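Foam letters keep dropping off a fabric backdrop – which adhesive?
2 min read
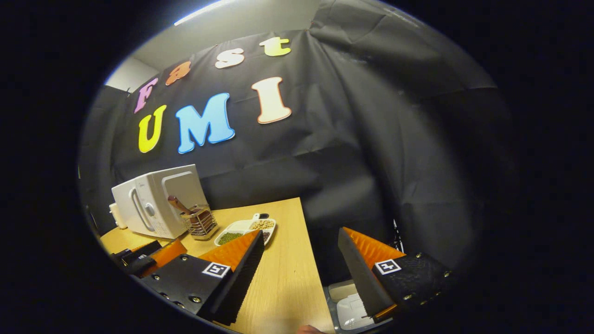
The problem
Posted by hodeck_m

I need seven large foam letters to stay on a black fabric backdrop for a month or so. The cloth hangs loose and has creases. Double-sided tape held for less than a day in a test, and the heaviest letter weighs 47 grams. I want to reuse the fabric, so permanent glue is out. The room gets warm in the afternoon. What should I use?

4 comments · Share

kasden_fab

Tape fails on cloth because it only touches the high points of the weave. It also peels from the top edge when the fabric moves. Use steel dressmaker's pins from the back, pushed into the foam at a shallow angle, two at the top of each letter and one at the bottom. Pin length should be less than the foam thickness – check this before you start.

If you can't get behind the cloth, use hook-and-loop dots. Sew the loop side to the fabric with a few stitches and glue the hook side to the foam. Test the glue on a scrap first. Solvent types dissolve polystyrene foam; EVA foam usually tolerates them.

Also put weight in the bottom hem. Less movement means less load on the fixings.

475 views · Share

vomaris22

hot glue, low temp setting. worked for me on felt

1 comment

aguiar_t

Low-temp hot glue holds, but it soaks into the weave and will leave a mark when removed, so it doesn't meet the reuse requirement. I would go with the pins. Steam the fabric before mounting – the letters sit flatter and you can set the spacing once. Mark the baseline with tailor's chalk, which brushes off.

Share · 2 comments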